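Mestum Salon Catalogs

README for the combined tables

Contents

This folder holds a transcription of the printed catalogs of the Mestum photographic salon, an open exhibition of art photography that hung every winter between the two world wars. There are 13 catalogs. Between them they list 1,729 prints by 406 exhibitors. The catalogs give the title of each print, the name of the person who made it, the town they sent it from and, in most years, the printing process and the asking price.

The salon was run out of rooms above a piano dealer and never had a collection of its own. Prints went back to their makers by rail when the show closed. Very few can be matched to a surviving photograph, and for most exhibitors these lists are the only record of what they showed.
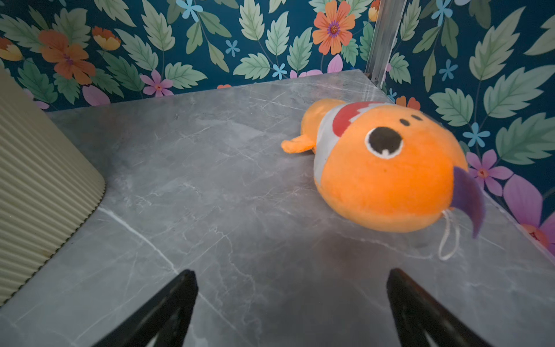 Orange plush toy on a gray marble tabletop.

Files

prints.csv: one row per catalog entry. Main table.
exhibitors.csv: one row per person, with an ID used in prints.csv.
places.csv: town names as printed, with the modern spelling where it differs.
processes.csv: the process terms and how they were grouped.
notes.txt: problems found during transcription, by catalog and page.

All files are UTF-8. The CSV files use commas, and any field with a comma in it is in double quotes. Empty means the catalog gave nothing. The word "illegible" means there was something printed and it could not be read.

Columns in prints.csv

entry_id: catalog letter plus the printed entry number. Do not sort on this as text.
exhibitor_id: links to exhibitors.csv.
title_printed: the title exactly as set, including misprints.
title_clean: the same title with obvious misprints fixed. No translation.
process_printed: as set. Often shortened ("brom.", "gum", "carb.").
process_group: our grouping.
price_printed: as set, with the currency mark if there is one.
not_for_sale: yes, no or empty.
page: page in the catalog, counting the cover as 1.

Sources

Nine of the catalogs are in the public library at Grendurwood, bound in two volumes with some unrelated flower show programs between them. Three came from a dealer's stock in Dronby and were transcribed there over several visits. The last one, catalog K, is known only from a photocopy with the outer margins trimmed off, so its prices are missing for every right-hand page.

The spring exhibition of members' lantern slides is left out. It had a printed sheet in some years, but the sheets list only the lecturer and the topic.

Process terms

The printers of the catalogs were careless about process names, and so were some exhibitors. "Bromoil" and "bromoil transfer" are kept apart wherever the catalog does so. "Oil" by itself is left as its own group. It may mean oil print or bromoil, and both were being made in the area at the time. "Chloro-bromide" goes with "bromide" in process_group, but you can split them again from process_printed.

Catalog D lists four prints as "hand-worked." These are in the group "other." 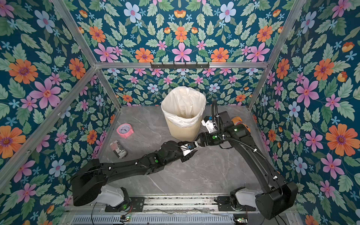 One user of the first release wrote in to say that putting chloro-bromide under bromide hides the change to warm-toned papers in the later catalogs, and that anyone counting from process_group would miss it. The point is a fair one. The grouping stays as it was so that earlier counts can be repeated, and a column called process_group_fine has been added at the end of the table with the two kept separate.

Exhibitors

Names were matched by hand. Where the same surname and initial turn up in the same town in back-to-back years, they are treated as one person. Where the town changes, they are treated as two people unless a later catalog or a local newspaper notice ties them together. This means the number of exhibitors is probably a little high.

Married women are the hardest case. Several women exhibited under a first name in one catalog and under their husband's name in the next. Five of these pairs have been joined. Others that look likely have been left apart and are listed in notes.txt, so you can join them yourself if you know more than we do.

A few entries give a pen name. The most frequent is "Ding," who sent in studies of dancers and stage sets to six of the shows, always from Dronby and always marked not for sale. We have not been able to find out who this was. The catalog for one year puts a question mark after the name, which suggests the hanging committee did not know either. Treat Ding as a single exhibitor with care: it may have been a studio, or two people sharing a darkroom. 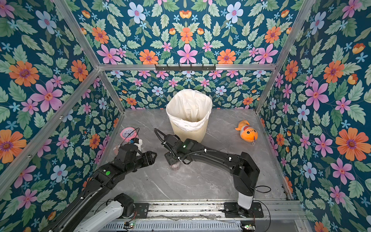 The same caution applies to "Camera Club, Mestum," which appears as an exhibitor in the first three catalogs. The club sent in group entries under one number with several titles. Each title has its own row, and the entry number is repeated with a small letter after it (A-41a, A-41b and so on).

Prices

Prices are not converted or adjusted. Some were changed by hand in the library copies, in ink or pencil. price_printed always has the printed figure, and the handwritten one is in notes.txt. A price in the catalog does not mean the print was sold. No sales book has been found.

What this is good for, and what it is not

The tables work well for tracing one person through the shows, for seeing which towns sent work, and for following a title that was shown more than once. They are a poor guide to what was submitted, because the rejected prints were never listed. They also say nothing on where a picture hung or how large it was.

Titles are a weak guide to subject. "Evening," "Study" and "Sunlight and Shadow" are all common, and one exhibitor used "Portrait" for what a review describes as a horse.

Corrections

Please send the entry_id, the page and what you think it should say. A phone picture of the catalog page helps a lot if you have access to another copy, above all for catalog K. Corrections go into the tables once a year, in December.

Reuse

The transcription may be copied and changed freely. The cleaned titles and process groups are our own work, and we ask that you name the Mestum Salon Catalogs if you publish from them. Scans of the library volumes are not included and must be asked for at Grendurwood, where the reading room is closed on Friday.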